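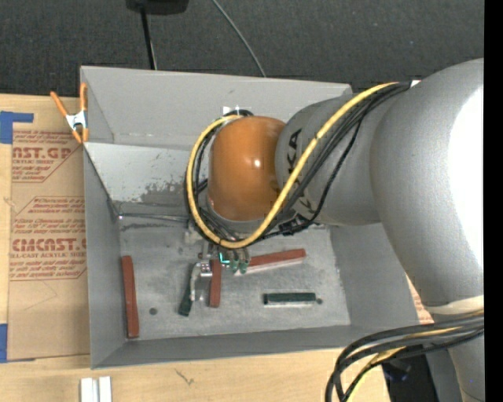
News from the packing floor

The arm has been with us at Plotska since February, and it is time the newsletter said something about it beyond the line on the noticeboard, which read "Please do not lean on the bench". Several of you have asked what it does. Fewer of you have asked what it does to your job, although I gather that was the question.

The short answer to the first one is that it picks blocks out of a bin. Red ones and dark green ones, in whatever muddle they have landed, a few at a time while the settings are sorted out. It is a KUKA arm with a metal gripper on the end and a great deal of yellow and black cable, and it goes about the work like a man looking for his keys in a deep coat pocket. Anyone who has done a shift on mixed returns will recognise the posture.

Management would like it known that the project is called Enum. It was nearly called something else, but the something else was rude in Polish.

On to the second question. Sorting at the Darkidwood site has always meant bending over a bin for the better part of a shift, and the bins are deep. The plan agreed with the works council is that Enum takes the single-size lines first, the blocks and the plain offcuts, and people keep the mixed boxes, the repairs and anything a customer has sent back with a letter. Nobody's hours are being cut under this year's agreement. What next year's agreement will say is a matter for next year's meeting, and I would suggest turning up to it.

Three things have changed already. The early start on the sorting line has gone, and with it the early start allowance, a trade that pleased about half of those affected. The radio has moved to the repairs bench. And four of us have been on the operator course run by Ansari, which covers how to stop the arm, how to start it again and how to fill in the form that says you stopped it. The form is longer than the rest of the course.

The target is 740 picks a shift by the end of the trial. A good sorter does 2000 and also knows when a box smells of damp. I mention it because the figure of 740 was read out at the last briefing in a tone usually kept for moon landings. To be fair to the arm, it doesn't get a bad back, and it will go on at the same pace right up to closing – provided somebody is there to refill the bin, straighten whatever has wedged itself against the side and fetch the clamp. That somebody now has a job title, Cell Attendant, and a pay grade, which is still being argued over.

If you would like to try a turn as attendant, there are 20 places on the next round of training. Put your name on the sheet by the canteen door. Existing sorting staff get first refusal, and time on the course is paid at the normal rate. Questions about grades go to the union office, extension 1771.

The bench still isn't for leaning on.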